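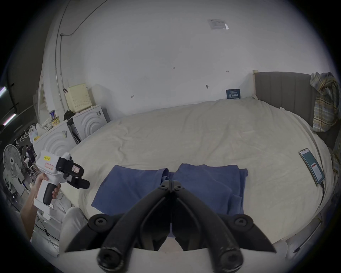 How long does it take to get over moving away from a place you lived in for 18 years? Longer than the three weeks I gave myself, and I'm starting to think it may be most of the summer.

June 15, 2013

I slept badly again last night, and I blame the quiet. On Ugwu Street there was always something, the bus sighing at the stop or the couple upstairs dragging their chairs across the floor at midnight, and I complained about it for years to anybody who would listen. Now I have crickets and one dog a long way off, and I lie there waiting for the bus.

Muchen Deng called before breakfast, bless her, to tell me that the new people have already painted our front door. Green, she says, and she was careful to add that it's a nice green. I asked her about the fig tree and she said it was still there and that she could see fruit on it from her kitchen. I was so relieved I had to sit down on the stairs. We talked for almost an hour about the block party in July, which I have promised to drive back for even though it's a long way and I hate the interstate, and she has promised me the fold-out couch (the good one, not the one in the den that smells like her son's hockey things).

After that I made myself go out. I walked down to Padeo, the little market at the bottom of the hill, and bought peaches and a loaf of the seeded bread and a newspaper I didn't read. The man at the register remembered me from Tuesday's rain – well, from whatever day it rained so hard and I stood in his doorway dripping. His name is Gumaro Quezada and he has lived here all his life. He told me which of the roads washes out in the spring and where to take the car, and he said the library gives a card to new people on the spot if you bring in an electric bill. I have an electric bill! It may be the only piece of paper I could put my hands on right now.

So I went home and found it, and walked all the way back up to the library on Nidine Avenue, and now I have a card. I took out two mysteries and a book about growing vegetables in clay soil. There is a reading group that meets downstairs, and the lady at the desk, Athina Karras, wrote the time on a bookmark for me and said they could use somebody new because they all know each other's opinions by now. I said I would think about it. I am thinking about it.

The boxes in the dining room are down to 8, and I've decided not to open the ones marked "Valine" until the fall. Those are Mother's dishes from the Valine house, and I know perfectly well what will happen if I unwrap the gravy boat. I'll be useless for the rest of the day. They can sit there under the window with a tablecloth over them and a plant on top, and they'll make a decent sideboard until I'm ready.

Supper was peaches and bread and some cheese, standing up at the counter, with the back door open. It stayed light for so long. Somebody down the hill was grilling and there were kids yelling in a sprinkler, and for a good ten minutes I didn't think about Ugwu Street at all – and then of course I noticed I wasn't thinking about it, and that was the end of that.

I need to write to Wanting Li and thank her for the curtains. Also stamps. Also call about the gutter.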